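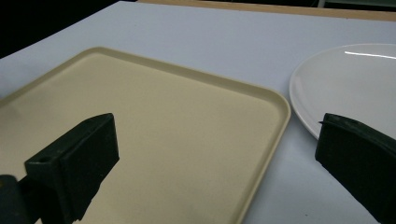 July 11, 2023
Workshop notebook - bench rules for the handheld grippers

I've been promising to write these down properly for weeks, and after this morning's long (and very good-natured!) argument over the kettle I have no excuse left. What follows is where we landed, plus a few things I want to keep thinking about. If you disagree, write in the margin and sign it, please, so I know who to come and find.

We're at 2,141 recorded demonstrations for the tableware set, and I've now been through 327 of them by hand, with tea. Most are lovely. The ones that aren't tend to go wrong in the same handful of ways, and nearly all of those are habits we could fix at the bench before anyone presses record. I'd much sooner we spent five minutes on the setup than an afternoon throwing work out, particularly as Orakzai only want 2,000 for the first delivery and we can afford to be choosy about which ones go.

Starting position. Fingers fully open, nothing between them, held still for a slow breath before moving. I know it feels silly to stand there. The Grurex script looks for that pause to find the start of the demonstration, and when somebody dives straight in it picks a start point halfway through the reach. Same at the end: open, lift clear, pause, stop.

Tray and plate spacing. We went back and forth on this one for ages. The old sheet said to leave a full hand's width between tray and plate, and I'd like to drop that. Real kitchens are crowded and a close-set pair is a fair thing to ask of the policy. The new rule is that they may sit as close as you like provided they aren't touching and neither one overhangs the table edge. A bit of bare table must show between the two rims. If you bump the tray while reaching for the plate, carry on and finish, then flag it in the log. Don't stop and straighten it with your free hand. I found several where a hand comes in to tidy up, and the poor policy has no hand to do that with.

Glazed plates. Keep using them. I know they catch the overhead light and the tracking gets a bit nervous, but swapping in matte ones would only be making life easy for ourselves. What I would ask is that you don't move the lamps in the middle of a batch. Set the lights, write the setting in the log, leave them alone until the batch is done. A batch is 20, as before.

Finger checks. Before each batch, squeeze fully closed and look at the tips from the side. They should meet flat. If there's daylight at one end, loosen the mount, reseat it and try again, and if that doesn't do it put the unit on the shelf with a tag and take another. Please don't shim it with tape. I found tape on two units last week and one of them had been shedding little grey crumbs into everything.

Wiping down. Tray and table at the start of a batch, fingers at the start and the end. Warm water and a cloth is plenty for the fingers. The blue spray is for the table only, and it has its own cloth hanging on the hook by the sink.

Naming. I'm going to be stubborn here. Object first, then place, then your initials, all lower case, no spaces. The Cikard import will swallow anything you give it and then lose it quietly in a folder called misc, and I have spent more time in that folder than I care to admit.

People in the room. The bench microphone is off by default now and should stay off. If a visitor is near the bench, ask before you record, even if you're sure only their sleeve would be in it. Sostitz have this in their agreement with us and I think it's simply decent manners anyway.

Still open:

- Whether to keep the demonstrations with a bumped tray in the main set or park them in their own folder. I lean toward keeping them, flagged.
- How long the opening pause should be. A slow breath is my measure, but my breaths are slower than most people's, or so I've been told. Could somebody try a few lengths and see what the script will put up with?
- Left-handed operators. The sheet assumes the tray is on the left and the plate on the right, and I don't see why it should. Swapping them for half of each batch would do the data some good as well.

I'll print a one-page version for the wall once the margins have filled up a bit. Thank you all for the patience this morning, and for the cinnamon buns.

Eimear Ó Dubhghaill

3 comments | 5 shares
Contact the workshop | © 2023 | Back to top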